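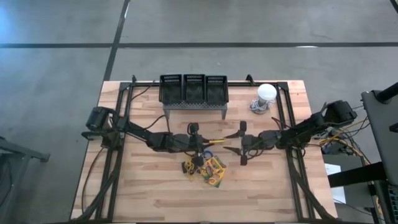 Two robot arms over a wooden tabletop.

She came to Bronadell for a two-year contract and has now renewed it, with a good deal of paperwork in between. "I brought 2 suitcases and a rice cooker," she says, laughing, "and I was sure I'd be home before the cooker wore out!"

Her employer, Atesetti, has 139 workers from abroad on its books, and she was among the first 10 to arrive. The permit office was slow in those days (it still is, she adds, though the people at the counter are kinder than they used to be), and she waited until August for a card that had been promised for spring.

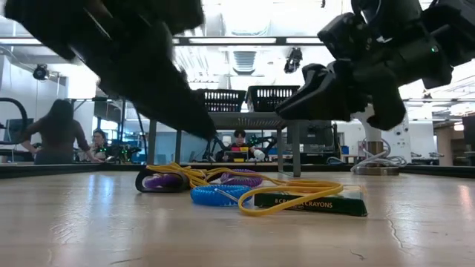 A yellow lanyard and a black pouch on the table.

What she minds most is that the permit is tied to the job. "If I leave Atesetti, I start again from the beginning, and my daughter's school place in Skornis starts again with me." A lawyer she saw there wanted around 100 just to read her letter, so she read it herself, with a dictionary, over three evenings.

Would she stay for good? She pours more tea before answering. "Ask me when the new card comes. I've already bought curtains, so you can guess."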